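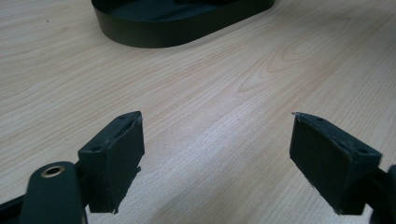
The pads go first. On the hand-held grippers that Elikem Mahama looks after in the Dremholm workshop at Wukthorpe, everything else can run for months with a wipe and a drop of oil, but the two blocks that do the gripping get chewed up at the corners and have to come off.

Mahama keeps 11 of these tools in working order. An operator holds one in the hand, squeezes, and picks things up with it while a camera on the tool records the job. The recordings are used to train the arms on the Kelov cell at the far end of the building, which carry the same fingers. A worn pad on a hand tool is therefore a problem in two places. If the operator has got used to a finger that slips at the tip, the arm learns the same habit and then does it with fresh pads on.

He checks each tool at the start of a shift, on a plain table, with the fingers open. He looks at the lower corners of the pads, where the material frays, and at the front tips, where it chips. A scuff on the top edge he leaves alone. Ragged bits along the gripping face he trims with a craft knife, once. If they come back he changes the pad.

"People want a number," he says. "I had a number. It was 400 hours and it was wrong for every tool we own."

The number came from March, when the workshop was set up and the schedule was written before anyone had used the tools for a full week. Tools that spent their days lifting soft packaging hardly showed any wear at 400 hours. The ones used on ceramic parts were finished at 340, and one was bad well before that. Now the hours go in the log for reference and the decision is made by eye and thumb.

Changing a pad takes a few minutes. The screws sit in the top of the finger, and Mahama backs them both out partway before removing either. The old pad usually sticks and needs a twist. He cleans the seat with alcohol, lets it dry, and sets the new pad in with the screws loose. Then he closes the fingers slowly until the faces meet, and only then tightens, going back and forth between the two screws. Tighten first and the pad can sit slightly turned, so the fingers touch at one end and leave a gap at the other.

To test it he uses a strip of copy paper. It should hold at the tip, in the middle, and at the back. If it pulls out easily at any of the three he loosens the screws and starts again. He always changes both sides together. A new pad facing an old one will hold the paper fine and still push a round part off to one side.

The joints get less attention but cause the odd surprises. Each link turns on a small bushing, and the bushings collect dust from the pads themselves. When a tool starts to feel gritty, most operators squeeze harder and say nothing. Mahama asks them to hand it in. He flushes the joint, works it open and shut, and puts on one drop of light oil with a needle. More than one drop ends up on the pads.

Side play is the other thing. He holds the body still and rocks each finger with a fingertip. A little movement is normal. If one finger moves clearly more than its partner, the bushing is pressed out and replaced on the bench press, and the tool is out for the afternoon while he goes through the alignment again.

The last step is the camera. Any work on the fingers can shift where they appear in the picture, so he records a short clip over a bare patch of table and compares it with the one saved for that tool. If the tips don't line up he goes back to the screws before touching the camera mount. The mount has been the cause twice.

The log is a spiral notebook from the Marchand stockroom. The latest entry when we visited, on Thursday, August 6, 2026, was job 2615, both pads, right side trimmed the week before and gone again at the tip. Under remarks he had written "ceramic" and underlined it.

He would like a tougher pad for that work. The samples he has tried so far last longer and grip worse, and two of them left dark marks on the parts. There is another set on order.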